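4 Aufstellen, Ausrichten und Pflegen der Tischplatte

526 mal geteilt

Dieser Abschnitt gilt für alle Tische der Reihe Zurley mit vier Beinen. Für das Modell mit Mittelfuß lesen Sie bitte den Abschnitt 6. Das Gestell muss vollständig verschraubt sein, wie in Abschnitt 3 beschrieben, bevor Sie mit den folgenden Schritten anfangen.

4.1 Vor dem Aufstellen

1. Lassen Sie die Tischplatte eine Nacht im Zimmer liegen, in dem der Tisch später steht. Die Folie bleibt dabei geschlossen.
2. Öffnen Sie die Folie an der kurzen Seite und ziehen Sie sie langsam ab. Benutzen Sie kein Messer.
3. Legen Sie die Platte mit der Oberseite nach unten auf eine Decke. Der Karton allein ist als Unterlage zu hart, besonders an den Ecken.
4. Prüfen Sie, ob in allen Bohrungen die Gewindehülsen sitzen. Fehlt eine Hülse, schrauben Sie nicht weiter, sondern melden Sie sich beim Kundendienst von Brollari.

VORSICHT: Die Platte ist schwerer, als sie aussieht. Tragen Sie sie immer zu zweit und hochkant.

4.2 Gestell und Platte verbinden

5. Setzen Sie das Gestell auf die Unterseite der Platte. Der Aufkleber mit der Seriennummer zeigt zu der Seite, an der Sie sitzen werden.
6. Drehen Sie alle Schrauben zuerst nur mit der Hand ein, je drei oder vier Umdrehungen.
7. Ziehen Sie danach die Schrauben mit dem beiliegenden Schlüssel über Kreuz an. Ein Akkuschrauber ist für diesen Schritt nicht erlaubt.
8. Drehen Sie den Tisch zu zweit um und stellen Sie ihn auf alle vier Beine gleichzeitig ab.

Hinweis: Nach einer Woche ziehen Sie alle Schrauben einmal nach. Holz und Gestell setzen sich in dieser Zeit ein wenig. Wer das vergisst, hört es meistens selbst – der Tisch fängt dann beim Schreiben leise zu knacken an.

4.3 Ausrichten

9. Legen Sie eine Wasserwaage in die Mitte der Platte, erst längs und dann quer.
10. Drehen Sie die Stellfüße mit der Hand, bis die Blase in beiden Richtungen in der Mitte steht. Auf Dielenboden braucht man dafür etwas Geduld.
11. Kleben Sie die Filzscheiben von Zinchenko erst nach dem Ausrichten unter die Füße. Sie gehören nicht zum Lieferumfang, passen aber genau in die Vertiefung.
12. Halten Sie zur Wand einen Abstand von 80 mm ein, wenn Sie Kabel hinter dem Tisch führen möchten. Zu einem Heizkörper sind es mindestens 200 mm.

4.4 Streifen und Abrieb

Eine helle Oberfläche zeigt Abrieb früher als eine dunkle. Die meisten grauen oder schwarzen Striche sind keine Kratzer. Es ist Material von einem anderen Gegenstand, das auf der Platte haften geblieben ist, zum Beispiel von Gummifüßen oder von einer Metallkante. Fahren Sie mit dem Fingernagel quer über den Strich. Wenn der Nagel nicht hängen bleibt, ist die Oberfläche in der Regel noch in Ordnung.

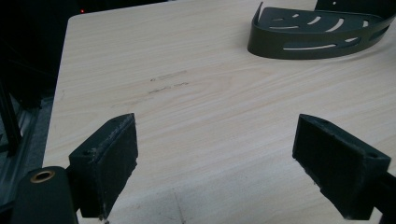 Abb. 4-2: Helle Tischplatte mit schwachen dunklen Streifen nahe der Mitte

So gehen Sie vor:

13. Wischen Sie losen Staub mit einem trockenen Tuch ab, immer in Richtung der Maserung.
14. Geben Sie einen Tropfen Spülmittel in 200 ml lauwarmes Wasser.
15. Tauchen Sie ein weiches Tuch ein und wringen Sie es kräftig aus.
16. Wischen Sie mit leichtem Druck über den Streifen. Drei oder vier Züge genügen für einen ersten Versuch.
17. Bleibt noch etwas zurück, nehmen Sie einen weißen Radiergummi. Radieren Sie nur in eine Richtung und nur auf der betroffenen Stelle.
18. Wischen Sie mit klarem Wasser nach und trocknen Sie die Stelle sofort.

VORSICHT: Scheuermilch, Stahlwolle und sogenannte Schmutzradierer machen die Oberfläche matt. Diese matten Stellen lassen sich nicht mehr entfernen, auch nicht im Werk in Surnau.

Für einen Strich, in dem der Fingernagel hängen bleibt, gibt es im Pflegeset einen Wachsstift. Seine Anwendung wird in Abschnitt 7 erklärt. Probieren Sie die Farbe bitte zuerst an der Unterseite.

4.5 Gegenstände auf der Tischplatte

Der Tisch darf gleichmäßig mit bis zu 80 kg belastet werden. Es ist nicht gestattet, auf der Platte zu stehen oder zu knien, etwa um eine Lampe zu wechseln.

19. Heben Sie Schalen, Körbe und Lampen an, wenn Sie sie an einen anderen Platz stellen. Schieben Sie sie nicht.
20. Kleben Sie kleine Filzpunkte unter alle Gegenstände mit harter Unterseite. Bei Ablagen mit offenen Schlitzen setzen Sie die Punkte auf den Rand und auf die breiten Stege.
21. Nehmen Sie Ablagen einmal in der Woche hoch und wischen Sie darunter. Durch Schlitze fällt feiner Sand und Staub, und unter einer Ablage reibt er bei jeder kleinen Bewegung.
22. Wechseln Sie in den ersten Monaten ab und zu den Standort der Gegenstände. Die Platte dunkelt im Tageslicht etwas nach – unter einer Ablage bleibt sie heller. 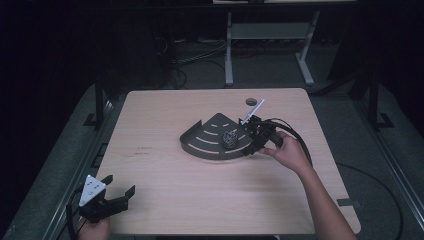 Bei uns, heißt es in einer Zuschrift zu diesem Abschnitt, haben die Filzpunkte im Sommer nicht gehalten, sie sind am Fenster weich geworden und haben selbst kleine Kleberreste auf der Platte gelassen. Besser sei es mit dünnen Korkstücken gegangen, die man nur unterlegt und nicht klebt.

Wir haben diese Erfahrung gern aufgenommen. Kork ist auf allen Platten der Reihe Zurley erlaubt, solange er trocken bleibt. Kleberreste entfernen Sie mit etwas Speiseöl auf einem Tuch. Lassen Sie das Öl kurz einwirken und wischen Sie mit dem Spülwasser aus Schritt 14 nach. Aceton und Nagellackentferner sind verboten.

4.6 Flüssigkeiten und Hitze

23. Nehmen Sie Wasser, Kaffee und Tinte sofort auf. Tupfen Sie, reiben Sie nicht.
24. Stellen Sie Töpfe und Teekannen immer auf einen Untersetzer.
25. Blumentöpfe brauchen einen dichten Unterteller. Kontrollieren Sie ihn nach dem Gießen.

Hinweis: Ein weißer Rand nach einer heißen Tasse verschwindet manchmal innerhalb eines Tages von allein. Warten Sie deshalb bis zum nächsten Morgen, bevor Sie etwas unternehmen.

Weiter mit Abschnitt 5: Schublade und Kabelkanal

200 Kommentare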